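Bin sorters / pickers wanted, Brukelcombe parts room

Posted 23rd September. Part time, fixed term to end of January, possibly longer

We need 2 people for the sorting bench at Mancuso, Brukelcombe site (not Rirkent, please don't turn up at Rirkent, the parts room moved). Small plastic bits, metal bits, odds and ends that come in mixed and have to go out sorted. Bench work, mostly standing. Stools available.

What you'd be doing
Emptying mixed bins and sorting by type and colour
Checking blocks and clips for cracks, snapped notches, missing corners
Putting the right pieces back in the grey metal bins for the next run, one or two at a time if thats what the sheet says
Wiping down the tabletops, end of every shift
Labels. Lots of labels

Bins get scuffed, that's fine, we don't reject a bin for scuffs. We do reject for bent rims or anything sharp on the inside. Put those under the stairs with a tag on and tell Gianni. 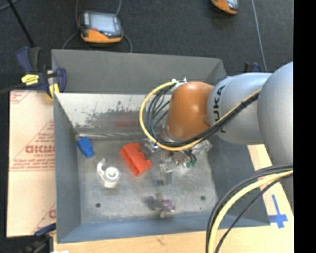 Shifts are mornings or afternoons, your pick, but once picked please stick to it till the rota changes. Full rota week is 26 hours. Paid break. Training is 90 minutes on the first morning with Widad Abu Hammour, who runs the bench, then you sort alongside her for the rest of the week.

You'll need
Decent eyesight for colour, we have reds and oranges that are very close
Patience with small fiddly things
Closed shoes, no sandals, no exceptions
Able to lift a part-full bin with someone else on the other end
Some written English for the sheets

Nice to have but dont worry: stock room, post room, charity shop sorting, Drirley system (we'll show you).

No CV needed. Send a few lines on what you've done before and which shifts you want, to Tia Bellamy at the Brukelcombe office, or leave a note at the front desk marked PARTS ROOM. Phone number on the note please, last time we had several without. Ilaria Colombo is covering for Tia some afternoons so you may hear from her instead.

Short trial at the bench before we offer, sorting 100 mixed pieces. Not timed. Trial is paid.

Parking round the back, gate code given when you're booked in. Bus stops outside. Kettle, microwave, fridge shelf each.

Questions about pay and start dates to Settimio Costa, same office. Applications looked at as they come in so sooner is beter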